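Trultunar Cricket Board > Club Cricket > T20 League Talk

Thread: Thambiah go top after THAT tie — who saw it?

covers_drive_kev
Posted 7/8/18
I am still buzzing. Thambiah tied on 143 with Cirka, then won the super over off the last ball, and that puts them top of the table with August still to play! I had them finishing fifth. I told everybody they'd finish fifth. Their middle order looked so thin in the spring and now they can't stop finding runs from somewhere.

The ball that tied it was a slog over midwicket that plugged in the outfield and they ran three. THREE, with a number ten at the striker's end. I spilled my tea all over the scorebook.

legbye_lou
Great game, but can we talk about net run rate before everyone crowns them? They were bowled out for 114 by Floltex two weeks ago and got hammered. One more of those and they drop behind Cirka even if they finish level on points.

covers_drive_kev
Lou, you are a storm cloud and I love you. But a team that wins the tight ones is a team I want to watch. They've got that feeling this year.

mid_off_marge
I listened to the whole thing on the club stream while getting the kitchen back in order (we had people over for lunch) and I don't think I got a single job finished. Every time I picked something up there was a wicket.
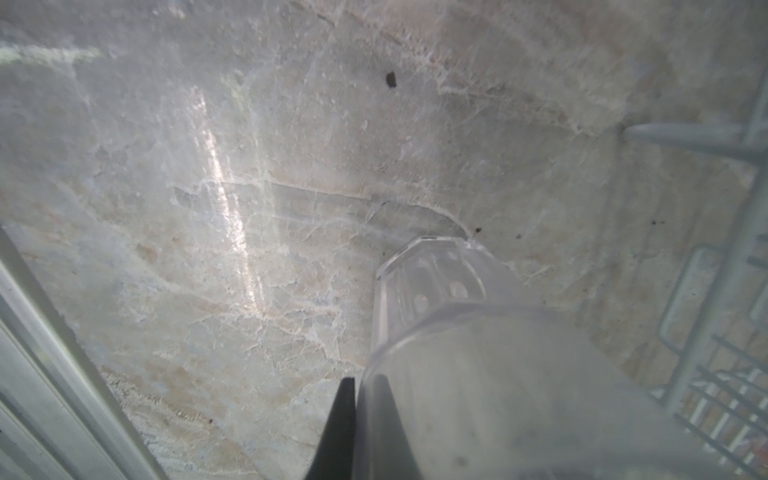 My counter during the super over.

Anyway, Hilkka Ojala has to be player of the season so far, right? Opened the batting, bowled the super over, and took that catch running back from cover. I'd pay to watch her field!

square_leg_sid
Not for me. Ojala's terrific but she's had two quiet games in between. If we're talking the whole season it's the Floltex keeper. Runs every week, hardly drops a thing, and stands up to the quicks on pitches where I wouldn't stand up to my grandmother.

mid_off_marge
Sid, quiet games happen to openers! They get the new ball every time. Give her the trophy.

legbye_lou
With Sid on this one. A super over is six balls. The keeper has done it since week one.

yorkerlength
Different question. Why did Cirka send their number six out for the super over when they had a set batter who'd just made a fifty? I've been going round and round on it since the finish. He'd faced four balls all day. Lovely hitter, sure, but he'd barely got his eye in and Ojala was taking all the pace off.

covers_drive_kev
Left-hander, short boundary on that side with the wind behind it. I get the idea. I'd still have sent the guy who was seeing it like a beach ball.

square_leg_sid
The set batter was cramping. He was hobbling between the wickets from the sixteenth over on. I was sitting right by the sight screen and he could hardly turn for the second. Sending him back out would have been daft.

yorkerlength
OK, that I didn't know. The stream never mentioned it. I take back half of what I said. Still think they should have taken on the short side from ball one though, they waited until the fifth.

mid_off_marge
Commentary was a bit thin in the second innings, to be fair to you. Lots of talk about the raffle. And I've made it back to the kitchen now that my heart rate's down, so ask me anything.
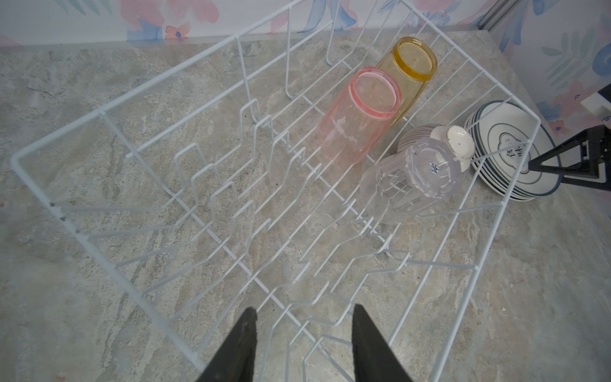
The dish rack, for anyone keeping score.

legbye_lou
Marge, do you have the Cirka total at the ten-over mark? I'm trying to work out the run rates and the scorecard on the league page stops at the eighth.

mid_off_marge
No, sorry! Kev's scorebook might have it, under the tea.

covers_drive_kev
It's legible if you hold it up to the window. I'll type it out tonight. What I can read from here is that 130 was up with nine balls left, and Cirka were still favorites at that point. What a finish.

square_leg_sid
Thambiah play Floltex again next, at Floltex. If they get past 114 this time I'll come back here and say something nice about them.

covers_drive_kev
Screenshotted, Sid. See you at the ground, I'll be the one with the new scorebook.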